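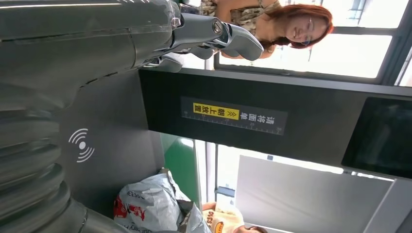 Ticket: Label-side detection, wrist view
Project: Ikar / Drulari
Status: open
Updated: 15 October 2025

Symptom: policy trained on upright views picks the wrong parcel face when the wrist is rolled near 90 degrees. Success fell to around 87 percent.

Checked:
Wavus calibration, no drift.
Rinaldi baseline, same seeds, same drop.
Frames with bright window light fail no more often than the rest.

Cause (likely): roll augmentation was capped at 9 degrees in the loader config. Text such as 朝上 reaches the encoder sideways and is scored as background.

Action: cap removed, retraining 2 checkpoints. Ablation without people in view still to be run. Leave open until both are scored.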